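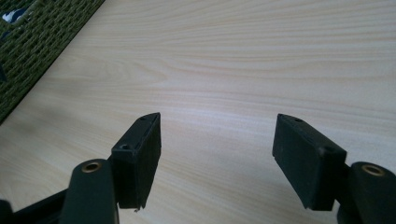 October, late, kettle on

First full rehearsal shoot for Undmont done, and I'm so wound up I can't think about going to bed. Stills photographer on a short film again! I've had the script open all evening, making notes on which moments I want for the poster, and I keep coming back to the kitchen scene where the brother finally reads the letter. I want it plain. A pale wooden tabletop with that fine wavy grain running across it, a dark green woven mat up in the corner, and then the letter, and his hands. That's the whole poster as far as I'm concerned. I've drawn it three times in the back of this notebook and the third one is nearly good.

Nassoro Biwott is directing and he is a joy to be around. He talks to the actors so quietly that I had to creep closer and closer to catch any of it, and then of course I was in the way of the boom. He didn't mind. He said keep shooting, we'll shout if you're a problem. I got shouted at once. Fair enough, I was standing on a cable.

I took 383 pictures, which sounds like a lot until you start going through them. First pass got rid of all the blinks and the ones where somebody is halfway through a word and looks like a fish. Second pass I was stricter. I now have 12 I'd show to anyone and 6 I really love, and one of those is a bit soft but the look on her face is so good that I don't care. She's just been told the house is sold and she's trying to laugh. It wasn't even a take – they were waiting for a plane to go over and she stayed in it the whole time. I want to print that one big.

Things to remember for next time. Bring the quiet shutter setting up BEFORE we roll, don't go hunting through the menus while the sound guy stares at me. Bring gloves without fingers. Eat something before the lunch break, as lunch moved twice and I was shaky by the end. Ask about the blue light in the hallway – I shot it too warm and the skin went a funny orange. I can fix most of it, but I'd like to get it right in the camera.

Also, Gusamine have asked me to shoot their gig! They're the band doing the music for the film, a four piece, lots of cello, and they're playing at Tannous at the end of the month. I've only ever been in there as a punter. It's tiny and dark and the ceiling drips, and I have wanted to photograph a band in that room for years. Doors are at 7 and they said I can come early for the soundcheck, so I'll get a go at the stage with the house lights up. I might take the old 50mm and nothing else. Or I might panic and take everything, we'll see.

Nassoro wants to use some of the gig pictures in the film's press pack, so the two jobs sort of run together now, and that pleases me no end. A year ago I was doing head shots in my hallway with a bed sheet pinned up behind people (I still am, one booked for next week, an actor who needs something "less friendly" for crime parts).

Must do tomorrow: back up the cards, again. Send the six over. Email Gusamine about the set list. Find out if the poster has to have the festival logos on it or if there's room to leave the bottom clear. Try the lettering smaller. I've had it across the middle and it fights with the hands, so perhaps low down on the left, in the darker part, in a thin white.

It's gone midnight and the kettle has boiled twice without me making anything. I'm going to have one more look at the one with the plane.

7 comments
Share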